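Folura Opens Flower and Linen Room on Vurusard Street

By Awuor Tanui
August | 9:40 a.m.
Print | E-mail | 14 shares

Folura, the shop that rents table linens and supplies flowers for small events, has opened a second room at 342 Vurusard Street. The new space is for setting up and checking orders before they go out.

Almost 200 people stopped by over the opening weekend, manager Tùng Sầm said. Staff put out cloths and flowers so visitors could compare colors.
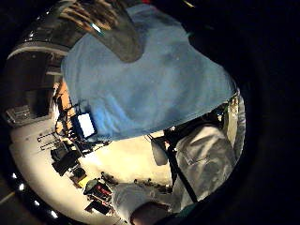

White glove, blue shirt and a small pale gray cup at Folura's new room.

The shop started as a stall in the Wusum market hall and filled 1,543 orders last year, most of them for birthdays and retirement lunches. Sầm said the old back room had become too tight for laying anything out at full size.
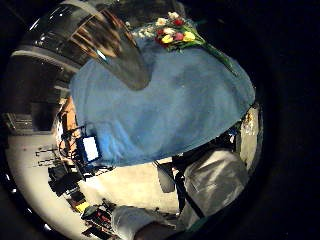 Blue has been the color customers ask for most this summer, he said, usually with mixed flowers in red, yellow and pink. Orders with fresh flowers need to be in by noon the day before pickup. Cloths can be kept for two nights.

The room is open to the public until 8 p.m. on weekdays. Parking is behind the Hodoroagă bakery, with the entrance on the alley side. Folura's first shop will keep its current hours, and returns can be dropped off at either address.

3 comments | Share | Print | E-mail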